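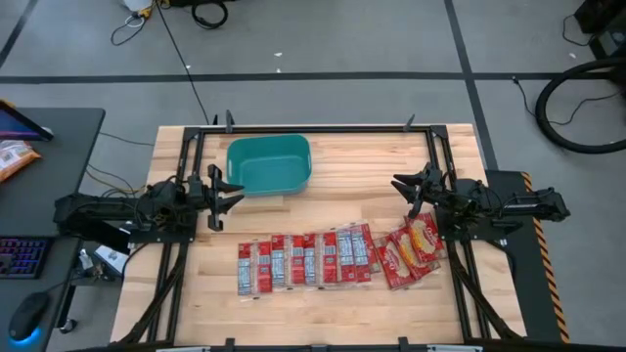 Packing bench with two arms, teal bin and red food packets, Lenance workshop

Robot Operators and Home Testers wanted – Lenance, Zamudio site

Can a machine put away the groceries yet? Sometimes, slowly, and with a person close by. Lenance works on the slow part. We are hiring bench operators for the Werorness project, and we are also looking for households willing to let us study how they do ordinary chores.

Bench operator (paid position, 6 openings)

You will guide a pair of robot arms through small jobs: food packets into a bin, towels into a stack, screws into trays for our shop-floor customers. Each run is recorded and used to train the control software, Prandik. You will then watch Prandik try the same job without you and write down where it went wrong.

Soft packets are the current problem. They slide, they overlap, and the label can be face up or face down. A person clears a row of them without looking. Prandik does well with packets lying apart and poorly when one is tucked under another, so expect to spend a lot of your first month on overlapping packets.

Shifts are 3 hours, morning or afternoon. The morning shift starts at 8:30. You can work both if you want the hours, with a lunch break between them.

What we need from you:
Steady hands and good eyesight, with glasses if you wear them
Enough written English to fill in a run log
Comfortable standing for most of a shift
18 or older

No degree and no programming. Past operators have come from bakeries, hotel laundry and a parts warehouse, and that experience counts with us. Training is paid at the full rate. The contract runs for 365 days and can be renewed.

Please do not apply if you are looking for a software job. Those are listed on a separate page.

Home testers (call for participants)

We also need households for a short study of kitchen and laundry chores. One of our staff visits for some 90 minutes, watches you unpack shopping and fold a load of clothes, and asks which of these you would hand over to a machine and which you would keep. No robot comes to your home in this round. Apartments, shared houses and homes with small children are all welcome – we have too many tidy kitchens in the sample already.

Participants receive a gift card at the end of the visit. You may stop at any point and still keep it. Faces and family photos are blurred before anyone outside the study team sees the material.

How to apply

Write to Vesna Softić, operations lead, through the contact form on this site. Put "bench" or "home" in the subject line. For the bench position, attach a resume or just a few lines about work you have done with your hands, and tell us which shift you prefer. For the home study, tell us how many people live with you and what time of day suits you.

Bench applicants will be invited to a short trial at the workshop. Wear closed shoes and tie back long hair. Applications for both close at the end of December.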